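**Rulthorpe Sewing and Mending Room: progress report to the Magbanua Fund**

16th January

Prepared by Kenneth Gatchalian, program coordinator

This report covers the period since our last update in September. It follows the headings in the grant agreement, with spending at the end.

## Sessions and attendance

The mending room has opened twice a week through the whole period, apart from the holiday closure. We had 138 visits. Most people came to repair something of their own, and trousers and school uniforms were the most common jobs. A smaller group came to learn to use a machine from scratch. Seven people have now finished the beginner course and can thread, wind a bobbin and sew a straight seam without help.

The evening session is busier than the daytime one. We had expected the reverse and had rostered our two paid tutors for the daytime. We swapped this over in the second month and the waiting time for a machine came down. The daytime session now has one tutor and a quieter room, which suits people doing hand sewing.

The Zumgate branch sessions did not start on time. The hall there was being rewired and we couldn't get in until well after the planned date. Two sessions have been held so far and both were poorly attended. The notice had gone up only inside the building, where people who don't already use the hall wouldn't see it. It is now also at the bus shelter and in the school newsletter.

## Equipment

All the machines bought with the grant are in use. One was returned under warranty with a faulty foot pedal and came back working. We have a second-hand overlocker on loan from Skindier, the upholstery workshop next door, and they have said we can keep it until winter. It is noisy and only the tutors use it at present.

Scissors remain a problem. Fabric shears get used on paper patterns and go blunt. We have marked the fabric pairs with red tape on the handles and put cheaper pairs out for paper. Sharpening was not in the original budget and has been paid for out of the consumables line.

Needles are being used faster than planned, mainly on denim. We now buy the heavier size in bulk and ask people to change the needle before starting on jeans.

## Materials and storage

Donated fabric is still coming in faster than it goes out. We stopped taking curtains in the spring and will keep to that. Cotton, wool and anything over a metre long is accepted, provided it is clean. Offcuts too small for clothing go to the quilting group, who collect them monthly.

Thread, zips and buttons used to be kept in biscuit tins, and people would tip a whole tin out on the table to find one button. We have been moving these over to drawers, sorted by colour for thread and by length for zips. Buttons are sorted by size only, as colour took too long to keep up.
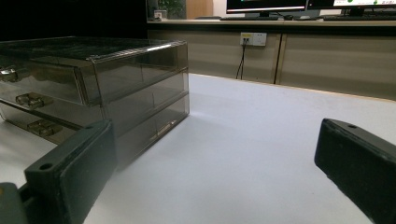

The stock list is now kept on paper beside the door and copied to the computer at the end of each month. Tutors found it easier to write things down when they ran out than to log in partway through a session. The December copy was late and has since been done.

## Spending

Spending is within the total approved. Tutor wages are on budget. Hall hire is under budget due to the late start at Zumgate, and consumables are over for the reasons given above. We ask the Fund to approve moving $138 from hall hire to consumables to cover sharpening and needles. A form is attached.

## Next period

- A second beginner course starts next month, with 13 names on the list. We can take seven at a time, so it will run as two groups.
- Zumgate sessions will continue until the end of the school term. If numbers are still low we will write to the Fund with a proposal to move those hours back to Rulthorpe.
- The older machines are due for a service. One quote has been received and we are waiting on another.
- A session on darning and knitwear repair has been asked for by several regulars. We don't have a tutor with that skill and are asking at the quilting group.

The next report will be sent once the second beginner course has finished. Receipts are held at the Rulthorpe office and can be copied on request.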